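The coat came from Voltetti, cost 125 dollars marked down from 200, and is black wool. I mention the color because I live with a white dog.

Vesna Janevski, who sat behind me on the Thursday train to Marness, tapped my shoulder to ask whether it was supposed to be tweed. I said yes. She has known me since second grade and didn't buy it for a minute.

I have tried a damp rubber glove (my mother's method), packing tape wound around the hand, and a brush that mostly moved the hair up to my collar, where it could be seen better. The dryer got most of it off, along with one button. I also tried brushing the dog, who took it as an insult and shed more.

So I'm back to the sticky roller. I go through 70 sheets a month in November, when Purba swaps her summer coat for her winter one and leaves the old one on mine. The sheets never tear where the dotted line says they will. I get a long thin strip, then another, then most of the roll.
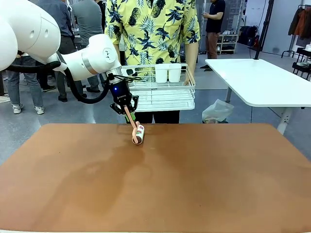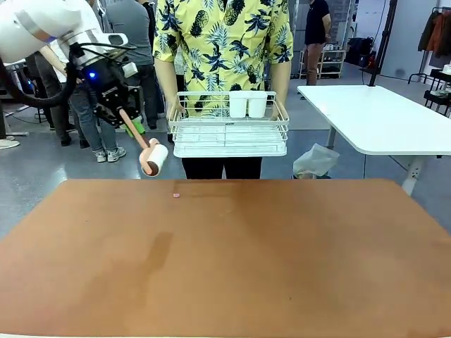 Lint roller, pink handle, sticky end down.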